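Home | Articles | Index | Random page | Help

Hilosley gripper trials

The Hilosley gripper trials are a set of comparison tests of hand-held grippers, carried out at a workshop in Hilosley and written up in July 2022. Their purpose was to find out how the shape and stiffness of a gripper's fingers affect the handling of clothing and other soft goods. The trials compared two finger designs, known as the Prieto and the Fosov, on the same set of folding and sorting tasks.

Background

Soft goods are hard for machines to handle. A box or a bottle keeps its shape when it is picked up, but a shirt does not, and a grip that works on one fold may slip on the next. Earlier work at Hilosley had used suction cups and flat clamps on towels. Both did well with a single square of cloth and badly with collars, cuffs and buttons.

The workshop then moved to hand-held tools. A person holds one in each hand and does the task through the fingers of the tool, while a camera on the tool records it. The recordings are later used to set up a controller for a pair of arms. In this way a finger design can be tried before an arm is fitted with it, and a poor one can be dropped early.

Finger designs

The Prieto finger is long and narrow, with a tip fine enough to slide beneath a hem. It bends along its whole length when closed on a thick fold. The Fosov finger is shorter and blunter and gives a firmer hold, but needs more room to get under a flat layer of cloth. Both designs fit the same mounting plate and can be changed with a hand screwdriver.

Method

Each session used two hand-held grippers over a table with a black cloth bearing cut-out letters hung behind it. Garments were laid flat at the start and the person was asked to finish a named fold, for example bringing one sleeve across the chest. Square printed markers beside the fingers let the software work out how far apart the fingers were at any moment. Polo shirts were the main test item, chosen for their mix of thin body cloth and stiffer collar.
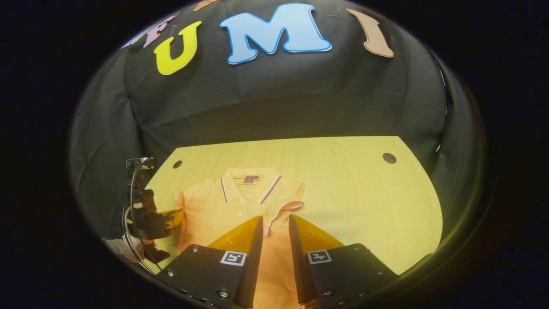
Polo shirt with one sleeve folded inward, between the fingers of the near gripper. A second gripper is at the left.

A total of 3,264 folds were recorded, of which 1,864 were made with the Prieto finger. The remainder were made with the Fosov. The uneven split came from a delay in moulding the second set of Fosov fingers. A fold was marked as failed if the cloth was dropped, if two layers were picked up where one was wanted, or if the person had to start again.

Results

The Prieto finger did better on sleeves and hems. Most of its failures were at the collar, where the tip tended to bend away from the cloth. The Fosov finger held collars well but often took up two layers at once on the body of the shirt. On folded towels there was little to choose between them.

Wrist strain was noted as a drawback of both. Sessions were limited to 18 minutes after early users reported tired hands, and a lighter mounting plate was brought in part of the way through.

The camera was also changed during the trials. The first lens gave too narrow a view, and the far gripper was often lost from sight when the two tools were apart. A wide lens solved this at the cost of strong bending near the rim, which had to be allowed for in the software.

Later use

Recordings from the trials were passed to a workshop in Zescombe, where they were used to compare two arm controllers. The Zescombe work kept the Prieto finger for both arms, with a stiffer backing strip added near the tip. Collar folds were tested separately and are not included in the Hilosley totals.

See also: Hand-held gripper; Cloth folding by machine; Finger marker

Categories: Robot grippers | Handling of soft goods | Comparison tests

Page last changed 07/07/2022 | Contact the editors | Back to top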